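Lost Property Service: Revised Arrangements for Padotville Libraries

Published May 11, 2025

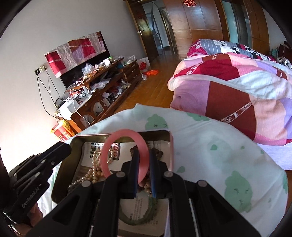 The Library Service has revised the way in which items left behind at its two branches are recorded, stored and returned. The new arrangements apply at both the Central Library and the Bühler Street branch. They replace the separate procedures that each branch had followed until the end of April.

Over the past year, 1,336 items were handed in to staff across the two buildings. Of these, 963 were returned to their owners. The remainder were passed on to charity, recycled or, in the case of official documents, sent back to the office that issued them. The Service is grateful to the many readers who took the trouble to bring a found item to the desk.

The most frequent items continue to be umbrellas, gloves, reading glasses and children's water bottles. Jewelry and other small personal articles are handed in less often but are more difficult to match with an owner, as the descriptions given by telephone tend to be brief. Readers who have lost an item of this kind are asked to give as much detail as they can, including the day on which they visited, the floor on which they were seated and any mark, repair or engraving that would help staff to recognize it.

Under the previous system, each branch kept a paper book at the front desk. A reader who had visited both buildings on the same day was obliged to ask at each. Entries are now made in a single register, which is held on the Trumix catalog system and can be consulted by staff at either desk. The register is not open to the public. Descriptions in it are kept short on purpose, and staff will ask the person making a claim to supply the missing details.

Items will be held for 60 days from the date on which they are found. Wallets, keys, telephones and jewelry are kept in a locked cabinet in the branch office. Coats, bags and umbrellas are stored on open shelving behind the desk. Food and drink will be disposed of at closing time, and damp clothing may be held for a shorter period at the discretion of the branch supervisor.

Claims may be made in person at either branch during opening hours, or by means of the form available at the desk. The form asks for a name, a telephone number, a description of the item and the place where it was last seen. Staff will reply within five working days, whether or not the item has been found. Persons collecting an article from the locked cabinet will be asked to show identification and to sign for it. Someone else may collect on the owner's behalf if he or she brings a signed note. There is no charge.

Transfers between the branches take place on the regular book van. Readers who would like an item moved to the branch nearer their home should say so when making the claim — the van does not carry telephones or wallets, and these must be collected from the building where they were handed in.

Library books belonging to other districts are not treated as lost property. They are returned to the lending library through the Stollutix exchange, and the borrower should contact that library directly with any question about the loan or about late fees.

Responsibility for the register has been given to Eusebio Barroso, Reader Services Supervisor, who may be reached through the Central Library desk. Mr. Barroso would also be pleased to hear from readers who submitted a claim in April and have not yet received a reply, as a small number of forms were delayed while the paper entries were being copied into the new system.

Printed copies of the full procedure are available at both desks. A large-print version may be requested.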